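Cables, cajones y una lámpara a medio arreglar

Llevo desde abril con la lámpara de pie de mi abuela, una Lusa que dejó de encender en la última mudanza. No es una pieza valiosa. Tiene el pie de hierro, el casquillo de baquelita y un interruptor de pisa que ya sonaba mal cuando yo era niño. La quería otra vez en el rincón de lectura y he preferido cambiarle la instalación yo mismo antes que comprar otra.

Lo primero fue desmontarla. El cable original iba forrado en tela y se deshacía al doblarlo. Lo saqué tirando despacio por la base, con un hilo de bramante atado al otro extremo para poder pasar después el nuevo. El truco lo leí en un manual de Rutkowska que compré de segunda mano y que sigue siendo lo más claro que tengo sobre lámparas antiguas.

Después vino la parte aburrida, comprar. En la ferretería me vendieron tres metros de cable textil de la marca Skaltine, color mostaza, y me quedé corto. La lámpara mide más de lo que yo recordaba y el enchufe está detrás de la librería – tendría que haberlo medido antes de salir de casa. Volví a por 6 metros y el trozo pequeño se ha quedado en el cajón, con todos los demás.

Lo del cajón merece párrafo aparte. Guardo cables desde hace años: restos de alargadores, hilos de timbre, cargadores de teléfonos que ya no existen. Este mes he intentado poner orden y he acabado con una norma sencilla. Lo que no tiene etiqueta va al punto limpio. Lo que mide menos de un palmo, también. El resto se enrolla, se ata y se guarda por grosor.
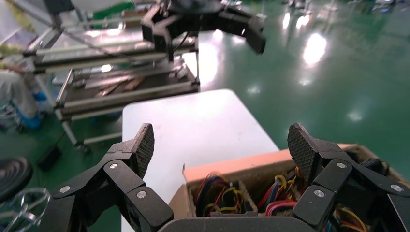 Ayantu Berhe me escribió al leer la entrada anterior que ella no ordenaría por grosor, que lo hizo así durante mucho tiempo y siempre acababa vaciándolo todo. Ahora separa lo que lleva corriente de la red de lo que no, y dentro de cada grupo le da igual el tamaño. También me recomendaba no guardar ningún cable con el forro cuarteado, por bonito que sea.

Le he hecho caso en lo segundo y el cable viejo de la lámpara ya no está en casa. Lo primero me lo estoy pensando.

Queda el interruptor. El de pisa de Pesow cuesta unos veinte euros y encaja en el hueco, pero es blanco y el pie es negro. Hay otro más barato que se pone a mitad del cable y no me convence, porque me gusta encender con el pie. De momento la lámpara está tumbada en el pasillo, con el cable nuevo pasado y el casquillo sin montar.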